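Support > Nodum Stock > Set-up guide > 4. Bins, reader and first count
6 min read

4. Bins, reader and first count

You should have the hub on the wall and on wifi by now (section 3). If the hub light is still orange go back, don't start this bit. Everything below wants a solid green.

You need: the hub, the Julell hand reader, its cradle, the sheet of bin labels, a marker, a dry cloth. Phone or laptop with the Nodum page open. One person can do it, two is faster.

Set aside 60 minutes for a small pantry or stockroom. More if your shelves are a mess.

4.1 Charge and pair the reader

1. Peel the film off the contacts on the bottom of the reader. It's clear, easy to miss.
2. Sit it in the cradle. Red = charging. Give it 20 minutes before you pair, even if it shows some charge out of the box.
3. On the Nodum page go to Devices, Add, Hand reader.
4. Hold the trigger until it beeps twice. Let go.
5. Pick the reader from the list. It shows as JULELL plus the last four of the serial. Serial is inside the battery door.
6. Name it. Short name, no spaces.

Note: if two readers show up and you only own one, a neighbor has one too. Check the serial.

Caution: don't pair while it's updating. If the light is flashing blue, wait. Pulling it out of the cradle mid-update means a reset and doing all of 4.1 again.

4.2 Set up the bins

1. Decide how many bins you want. Fewer than you think. You can add more later, removing them is the slow part.
2. Wipe the fronts. Labels won't stick to dust.
3. On the Nodum page: Bins, New. Type a name.
4. Stick a label on, scan it, check the name comes up on the screen.
5. Repeat.
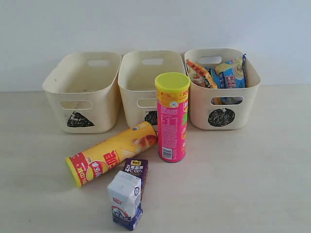

Bin names should say what goes in, no more than that. "Snacks", "Tea", "Returns". Don't put the shelf or the room in the name, there's a seperate field for location and it moves with the bin. Matching bins are fine but then mark them, or they get swapped and your counts go off. Marker does the job, same as the black triangle under the front handle hole on the left basket. If you use shapes, type the shape into the Nickname field too so that whoever is standing there with the reader can match it up. Labels go below the handle hole, never across it.

Note: labels come off cleanly for the first day or so. After that use warm water and patience. A fresh sheet is in the box lid.

Note: one label per bin. We get asked for two (front and back) a lot. The hub treats them as two bins. It's on the list.

4.3 Products

You can skip typing most things in. If it has a barcode, scan it and Nodum asks for a name the first time only.

1. Press Learn on the page. The reader light goes white.
2. Scan the item.
3. Type the name, pick a default bin, Save.
4. Next item. Learn mode stays on until you turn it off or walk away for five minutes.

Anything with no barcode (loose fruit, refilled jars, the good scissors) gets a printed code from the Print tab. Plain paper and tape works.

Multipacks: learn the outer box and the single item as two products, then link them under More > Contains. Enter how many are inside. A box of 20 tea sachets is one product, the sachet is another, linked by 20. Otherwise opening the box drops your stock to zero and you get the alert.

Round packaging is the one that slows people down. Tubes, cans, bottles. The code wraps with the curve and the reader only gets the middle of it. Turn the item so the bars run like rungs on a ladder, not like fence posts, and try again from a bit further back. Which way up the pack is makes no difference to the reader. 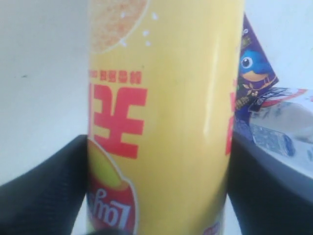
If it still won't take, tilt the reader a little off square. Shiny print throws the light straight back and you get one long beep, no read. Tilt, don't move closer. Closer is worse nearly every time. Third try, type the digits in by hand under the barcode box and move on, you've got a whole shelf to do.

Caution: don't look into the reader window, don't point it at anyone's face. Keep it away from small kids, they love the trigger.

4.4 Pick a spot for scanning

Most people end up scanning everything in one spot and then carrying it to the bin. Good habit. Pick the spot once and leave it.

1. Within sight of the hub if you can. Through one wall is ok. Through a fridge is not.
2. Waist height or a bit over.
3. Light from above or from the side. Direct sun on the bench in the afternoon will give you misreads at 4 p.m. and none at 10 a.m., and you'll blame the reader.
4. Cradle at the back, cord away from the edge.

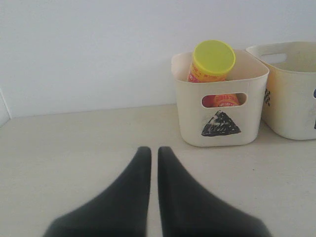

Surfaces matter more than we expected when we wrote the first version of this guide. Glass and polished steel are poor. Busy patterned oilcloth is poor as well, odd but true, the reader hunts around on it. What you want is flat and plain, and a pale off-white top like the one under the black fingers does nicely. No such table? Put down a sheet of white card, matte side up, taped at the corners. Replace it when it gets grubby.

Note: the Estrella stand (sold on its own) holds the reader pointing down so both hands are free. Same rules for the surface. Set it so the bottom of the reader clears your tallest item by a hand's width. Tighten the collar by hand only, the thread is soft.

4.5 First count

Do this the same day as 4.2 and 4.3 if you can. Half-finished counts are the number one thing people write in about.

1. On the page: Count, New count. Choose All bins.
2. Scan the bin label. Wait for the bin name on the page.
3. Scan each item in the bin, one by one. Or scan once and key the quantity.
4. Scan the bin label again to close it. Two short beeps.
5. Next bin.
6. When the list is all gray, press Finish.

Forgot to close a bin? Items keep piling into the old one. Go to Count, Undo last, and hold Undo until you're back to where it went wrong. No need to start over.

An empty bin still has to be opened and closed. Scan label, scan label, done. If you skip it the count won't finish.

Someone scanning on a second reader at the same time is fine as long as you're not both in the same bin.

4.6 If something's off

One long beep: no read. Tilt, back off, try again.

Three short beeps: read ok but the hub didn't hear it. Walk toward the hub. The reader keeps what it scanned and sends it when it's back in range.

Error 11 on the page: the bin label isn't registered to this hub. Usually a label from an old sheet, or one from the Stotent kit if you had that before. Stotent labels look the same but won't work here. Peel, replace, redo 4.2 step 4.

Counts look doubled: someone learned the same item under two names. Products, Merge. Pick the one to keep first, then the one to loose. Merge can't be undone so read the names twice.

Reader dead after a night in the cradle: contacts film. See 4.1 step 1. If it's off already, wipe the contacts with the dry cloth and reseat.

Reader warm in the cradle is normal. Too hot to hold isn't, unplug and write to us.

Next: section 5, alerts and shopping lists. Don't turn alerts on until the first count is finished or your phone will not stop.

Section 4 put together by Guðlaug Ragnarsson and Tarek Metwally. Corrections welcome, send the section number with them.

Contact support | Copyright Nodum | Back to top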